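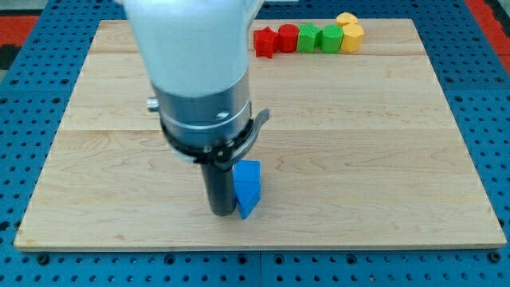 What does Trollemano make?

Trollemano makes cutting boards, bread boards and small kitchen shelves from solid wood, and sells them to households, restaurants and a few shops. We also repair and resurface old boards, including ones we didn't make.

About us

Trollemano was started by Ditte Holst and Nurhan Yurt in a rented garage on the east side of Ploddale. Ditte had spent nine years building staircases. Nurhan had been cooking in hotel kitchens and was tired of boards that cupped and split at the glue lines. The first boards were made for the kitchen where Nurhan worked. A second restaurant ordered a set in May, and by the end of that summer the garage was too small to store lumber and work in at the same time.

We moved into the old Clukerer building on the river road and have been there ever since. Clukerer made shoe lasts, and the place was built for people working in wood, with high windows on the north side and a floor that can take heavy loads. We rent the ground level. The office is up a short flight of steps at the back, next to the finishing room.

The name comes from a box of old drawer pulls that Ditte bought at an estate sale. The word was stamped on the lid. We never found out what it meant, and we have stopped asking.

The wood

We use maple, cherry, walnut and beech. Most of it comes from the Mbwambo mill, a family business 40 miles upstream that saws and dries its own logs. We buy it rough and let it sit in our building for several weeks before we cut into it. In a wet spring it sits longer, and orders for large boards take longer too.

We don't use tropical species or bamboo. People ask about olive wood from time to time. We like it, but we have no steady supply and would have to buy it one piece at a time.

Boards come in edge grain and end grain. End grain is easier on knives and costs more, as there is a lot more cutting and gluing in it. For most homes edge grain is fine, and we will tell you so on the phone. Every board gets two coats of mineral oil and one of oil and beeswax. We don't use varnish on anything that touches food.

Who works here

Ditte Holst runs the shop floor and picks the lumber. She still does the first cuts on most of the walnut.

Nurhan Yurt handles restaurant orders and deliveries.

Elínborg Dalsgaard is in charge of finishing and repairs. She joined us from a piano workshop and set up the repair service in her second year here. If you send us an old board, she is the one who will open the package.

Tove Bach answers the phone, writes the invoices and keeps the website up to date. Questions about an order should go to her first.

Kolbrún Bundgaard teaches our evening class and works in the shop the rest of the week. The class meets in spring and fall and takes nine people at a time. You make one edge grain board from rough lumber and take it home. No experience is needed, but you do have to wear closed shoes and tie back long hair.

Repairs

A board that has gone gray, or has deep knife marks, can nearly always be planed flat and oiled again. It will come back a little thinner. Cracks along a glue line can be cut out and rejoined. Cracks across the grain are harder, and sometimes the answer is to make two small boards from one large one. We quote a price after we have seen the board - photos help, but they don't show warping very well. Please wash and dry it before you send it.

We do not repair boards that have been through a dishwasher more than once or twice. The glue is usually too far gone.

Visiting

The shop is at 56 River Road, Ploddale. There is a small room at the front where you can look at finished boards and buy seconds, which have a knot or a color streak we didn't plan on. It is open from 10 a.m. to 4 p.m. on weekdays. Parking is behind the building, through the second gate - the first one belongs to the tire place next door, and they do tow.

School groups and clubs can see the workshop by arrangement with Tove. Children under 12 need an adult with them at all times.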